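Search this site Search Go

Parndale snack swap outgrows the library foyer and heads for the old Selvanayagam store

Jun 7, 2025

What began last November as a cardboard box beside the returns desk at Parndale Library has become so popular that it is moving to a home of its own, and the people who bring their crackers, dried fruit and unopened bags of chips to it every week could not be more pleased.

The Parndale snack swap works on a very simple idea, and regulars will happily explain it to you whether you ask or not. You bring in something sealed and in date that your household is never going to eat, you put it on the shelf, and you take home something that you will. There is no charge, no sign-up form, and no one minds if you take two things one week and bring three the next.

"We all have that one cupboard," said Tahsin Roy, who set out the first box after a family party left him with more pretzels than any family could get through. "You buy the big pack because it's a good price, and then it turns out the kids only like the other flavor. Somebody down the street would love it, and you'd never know unless there was a place to leave it."

That place filled up faster than he expected. The swap had 17 visitors in its first week, most of them people who had come in to return books and stayed to have a look. By the end of May, 1162 people had stopped by, and well over 4000 packets had changed hands, going by the tally sheet that hangs on a string next to the shelf.

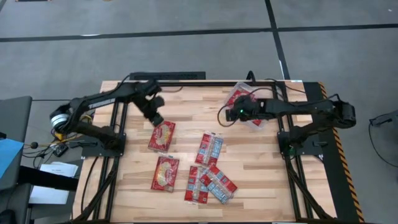 A red snack packet on a wooden tabletop.

The library has been a generous host, but the foyer is narrow, and on busy mornings the line has been known to get tangled up with the stroller parking and the story-time crowd. So when the former Selvanayagam hardware store came up for community use, with its wide front windows and those deep old shelves that used to hold paint cans, it seemed like a lucky fit. Cundetti, the bakery next door, has offered to put the coffee on for the opening morning, and anyone who has tried the cinnamon rolls there will know that this is no small thing.

The new space will be open three mornings a week to begin with, and one evening for people who work during the day. There will be a separate shelf for nut-free items, something parents have been requesting since the winter, and another for teas and drink mixes. Homemade food still can't be accepted, and neither can anything that has been opened, even if it has a very good clip on it.

Roy says he will miss the foyer, where he got to know a good many neighbors he had only ever nodded to before. One of them, a retired bus driver, introduced him to chili-lime peanuts, and he has been hoping for another bag ever since.

The old store is at 41 Vidska Street, across from the post office, and there is parking around the back. The library shelf will stay in place until the new doors open later this month, so please keep bringing your extras there for now.

More local news
Vidska Street crosswalk to get fresh paint
Parndale Library adds evening story time
Summer band concerts return to the park
Cundetti bakery extends its weekend hours

Contact us | Copyright 2025 Parndale news desk | Back to top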